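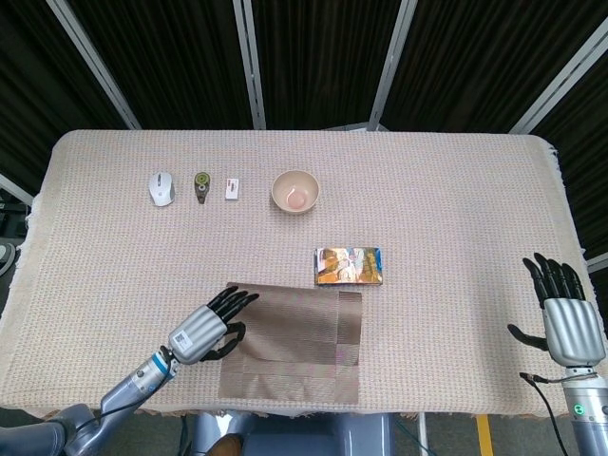
Part-time table setter and sorter, Mokell

Mokell is looking for one person to set up and clear tables of small household and desk items. The work is done at a cloth-covered table with black curtains behind it. Items are things like a computer mouse, correction tape, a small bowl, a flat printed box or a woven placemat.

What you will do

Lay out the items for each setup from a written list
Straighten the tablecloth and placemat between setups
Put everything back in the right bin at the end of the shift
Check items in and out of the storeroom, which now holds 1,014 pieces
Report anything chipped, stained or missing to Lai-ching Fu

Hours and place

Shifts are 4 hours, mornings or afternoons, up to 6 shifts a week. The workroom is on the ground floor of the Vurkska building. There is a bus stop across the street and free parking behind the loading door.

What we ask

You should be able to stand for most of a shift and read a printed list in English. Neat work matters more to us than speed. No experience is needed. Training is paid at the full rate.

The job starts in January. To apply, send a short letter and the names of two references to Cheng-en Mak at the Mokell front office by 11/05/2025. Please say which shifts you can work. Interviews are held in the workroom and include a short paid trial.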